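August, mid-afternoon
Posted by the linens bench, Stemia workshop
Filed under: Bench Notes > Bedding > Fitted sheets

Okay, back on the sheets. I meant to write up the pillowcase seams first, but the bed got made up before lunch and I'd rather put this down while my fingers still remember it.

So the job is the corner pocket on the big fitted sheet. We've been using the Drevora pattern as our starting point for months (the one with the deep dart and elastic all the way around), and I've been grumbling about it for nearly as long. The pocket is cut for a taller mattress than the one we have in the room, and all that extra cloth has to go somewhere. Mostly it goes to the back, against the wall, where you can't get your hands in to do anything about it.

Cloth is the green from the Boonchu roll. I love this color! It's somewhere between olive and sage, depending on who you ask, and it doesn't shine at all, which I wanted. The roll is marked lot 821 on my shelf card, and I should say right now that there's enough left for one more big sheet and maybe a few pillowcases, so please ask before you cut into it. I was saving it. The other green, lot 908, is a touch more yellow and you can have as much of that as you like.

What I did, for whoever picks this up next. I cut the panel to the old pattern, but took the dart in a little at the two head corners and left the foot corners exactly as they were. Same thread, same needle, same elastic. I didn't prewash, which I know, I know. We argued about that in the spring and I lost, and then I went ahead and skipped it anyway because the machine was full of towels. If the numbers look odd later, start there.

Stitching went fine except for the second head corner, where the elastic twisted inside the casing and I had to unpick a good stretch of it. It always twists at the join. I've started pinning the ends flat with a safety pin before feeding it through, and that helps until I forget to do it, as I did this morning.

Putting it on was the usual wrestling match. I go head end first, wall side first, then around to the foot, and by the time I get to the last corner I'm sweating and the first one is thinking about letting go. The bed being pushed right up to the wall doesn't help. I could pull it out every time, but it's heavy and the feet mark the floor, so I mostly kneel on the mattress and reach down with one arm and mutter.
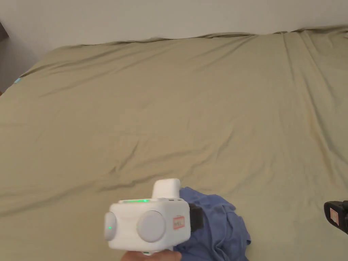
Green sheet on the big bed, not smoothed. Ridge along the wall side.

I've left the creases alone on purpose, by the way. If I smooth it with my hands I'll make it look nice and then I won't know what the cut is doing. The long ones running on the diagonal across the middle are the ones I care about. To me a diagonal says one corner is pulling harder than the one across from it, and I'd bet on my twisty-elastic corner. The bunching at the back is the thing I've been complaining about all along, and taking in the dart clearly hasn't cured it. Bit disappointing, I'll admit, but it's one sheet.

The upright folds over on the right are a different animal, I think. They look to me like plain extra width with nowhere to go, so I want to check the panel against the pattern before I blame the dart for those too. I may well have cut generously. I was talking at the time.

One thing I'm happy with is the little teal tag. We talked about putting a tag on one side so you know which way around the sheet goes before you start hauling it over the mattress, and it does stand out nicely against the green. I didn't want to go with white because it disappears in the laundry pile. Still undecided on where along the side it should sit. Closer to the corner would be handier for finding the corner, obviously, but then it gets caught in the stitching.

Somebody suggested trying the Ukik elastic, the softer one, in place of what we have. I've got a card of it in the drawer (item 146 on the list taped inside the lid) and I'd like to use it on the yellower green so we can compare without burning the good cloth. My worry is that softer means it'll creep up over the edge after a few nights. My hope is that it'll stop dragging one corner against the other. Could be both!

To do before I touch this again:
- measure the cut panel against the pattern, all four sides
- unpick the bad head corner and look at the elastic join
- make 2 test corners in the yellower green, one with each elastic
- wash a scrap and write down what it shrinks, in this book and off the back of my hand
- buy safety pins, the box is down to the bent ones

Leaving the sheet on overnight. Please don't straighten it, and please don't pile the clean towels on it either.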